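Floslow Soft-Drop Module (Rev 2)
For two-arm table setups
Made by Kiltilico, sold one per arm
In stock

Please read the part about the old version before you order, even if you're only here for spare clips. It's long, I know. I'm Mirsad Matić, I design these and I also pack most of them, so when one goes wrong I tend to hear it from the person it went wrong for.

What it does

When a small arm loses power it falls. If you've worked with one you know the sound! The motors let go, the elbow folds, and whatever the gripper was over gets a gripper on top of it. The Floslow sits between your supply and the arm, and when the supply drops out or you hit the stop button it lets the joints down gently. You still get a moving arm, so keep your hands out of there, but it comes down slow enough that a coffee cup usually lives through it.

It doesn't replace your stop button. It doesn't hold the arm up either. People ask me for a hold version all the time and I keep saying no, since an arm parked in mid-air with a dead supply makes me nervous.

What went wrong with Rev 1

Last November I got an email from the Eyvindsson workshop, who had a pair of arms running tabletop pickup jobs with a Rev 1 on each. The left arm had thrown code 1033 (our "release late" code) and then, with the light on the module still green, dropped flat onto the table. No slow letdown at all. Nobody was hurt. The gripper fingers were bent and there was a nice long scratch in the tabletop, and they were a lot more polite about it than I would have been.

My first guess was the wiring, and I said so, and I was wrong. Sorry again, guys. They sent me the module and I ran it on my own bench all afternoon and it behaved perfectly. Soft drop every single time. I was ready to mail it back with a note about checking connectors.

Then I put it on an arm that was moving. That made the difference! The Rev 1 has a small internal relay, and I had mounted it on the same little board as the cable socket. When the arm reaches out low and far, the cable gets pulled, the socket flexes, the board flexes with it, and the relay can stick for a moment. On my bench the cable just lay there doing nothing, so of course it passed. I'd tested that thing for weeks with a cable that never had to move.

The green light made it worse. It was wired to show that the module had power, and everybody (me included, on a bad day) read it as "the soft drop is ready." Those are very different things.

So there were 2 faults, really. The relay could stick under cable pull, and the light told you everything was fine while it was stuck.

If you own a Rev 1

Stop using it with anyone near the arms. Please don't wait until it acts up, because the one at Eyvindsson gave its code and dropped in the same breath.

Look at the label on the short side. If there's no "Rev 2" on it, it's the old one. Write to me through the contact form with your address and I'll send a new module, no charge, and I don't need a receipt. You can recycle the old one. Don't give it to a friend or a school club, and don't sell it on. I've already bought one back from an auction page, which was a weird way to spend a lunch break.

And please don't fix it yourself with a dab of hot glue on the socket. I tried that too. It helps right up to the point where the glue gets warm.

What I changed

The socket now hangs on the case, on its own little metal plate, and the relay board floats behind it on a short pigtail. You can yank the cable pretty hard and the board doesn't feel it.

There are 2 lights. One is for power, plain white. The other is green and only comes on after the module has done a quick self-check of the release. If you see white and no green, treat the arm as if it had no Floslow at all.

Code 1033 now shuts off new motion as well. It used to be just a line in the log, and who reads the log while the arm is working? Now the arm finishes nothing, starts nothing, and lets itself down.

I also changed the damping fluid in the release. The old one went thick in a cold garage, so we moved to Bridurine, which stays about the same in your hand or on a windowsill in winter. It's slippery stuff, so wipe up any spill before you step in it.

Fitting it

Turn the supply off and let the arms rest on the table or on a folded towel. Plug the supply into the side marked IN and the arm into the side marked OUT. They're different sizes now, so you can't swap them (on Rev 1 you could, and yes, I got emails).

Clip the cable to each link with enough slack that it makes a loose loop over the joint. Then move the arm by hand through its whole reach, slowly, all the way out and all the way down, and watch the loops. If any of them goes tight, give it more. This is the step people skip, and it's the one that would have saved that tabletop.

Turn the supply on and wait for green. Put something soft under the gripper, lift the arm a little, press stop, and watch it come down. Do that again with the arm stretched out as far as your job takes it. I do mine every morning before coffee.

About clutter

Most of us don't work on a bare bench. We've got bags and boxes on the table and cables across the floor, and that's fine with me, but think about where the arm is going to land. A soft drop onto a bag of clothes is nothing. A soft drop onto a spray can standing upright is going to knock it over, and then you've got a can rolling around under a moving arm. Keys and other small flat things are less trouble for the arm, though a gripper coming down on them on a glossy top can leave a mark.

Also, keep floor cables out of the spot where you stand to reach the stop button. I've tripped on my own. The Floslow did its job beautifully, I did not.

In the box

The module, with the IN lead attached
A bag of cable clips and a few spares
A card with the codes on it, meant to be taped up where you can see it
2 stick-on labels for the stop button, one of which you will put on crooked

A two-arm setup needs a module for each arm. Please don't try to run both arms from one. It'll power up and look happy, and the release won't be strong enough to slow both of them.

Cable loops over the joints on a pair of arms, with the left gripper low at the near corner of a glossy black table and the keys lying out front by the right one:
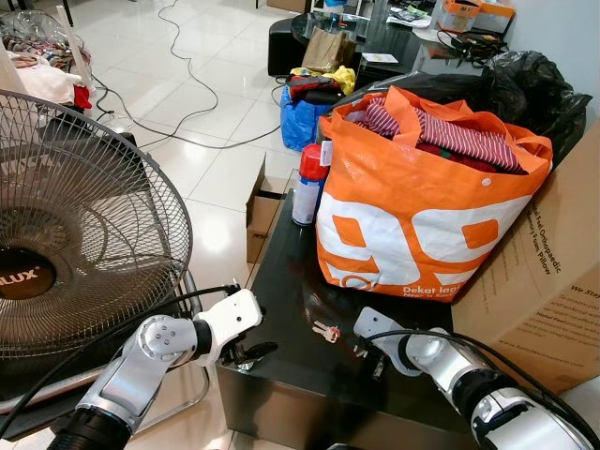
Returns and questions

Send it back any time in the first two months if you don't like it, used or not. For anything safety related use the contact form and put 1033 in the subject line, even if that isn't your code. My mail filter puts those at the top and makes my phone buzz.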